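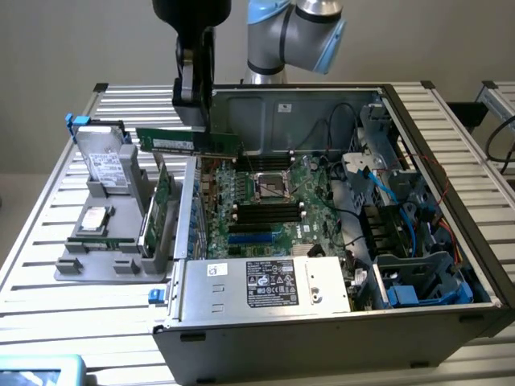 Memory module over the DIMM slots, Dell tower server on its side, side panel off.

Olow server parts set

Version dated 2025-06-25. Maintained by Arel.

Contents

The set covers the fitting and removal of parts in tower servers. It holds 400 still pictures, 200 for memory and the rest split between drives, expansion cards and power supplies. Each picture has a short text note saying which part is being handled and where it belongs in the case.

Folders

memory
drives
cards
power

Part names

Notes use the plain name of the part: memory module, hard drive, expansion card, power supply. Slots are called DIMM slots or PCIe slots. "Tray" always means the parts tray next to the case, never a drive carrier. Older notes made with Marty said "caddy" for both, and nearly 140 of them have been corrected by hand.

Known problems

Labels on small parts are often too small to read. Do not use the set to identify part numbers.
Cables can hide the board near the drive cage.
In the cards folder, 4 notes are missing. They will be added in September.

Use

Free for teaching and research within Fullix projects. Ask before passing it on. Please quote the version date when reporting a mistake in a note.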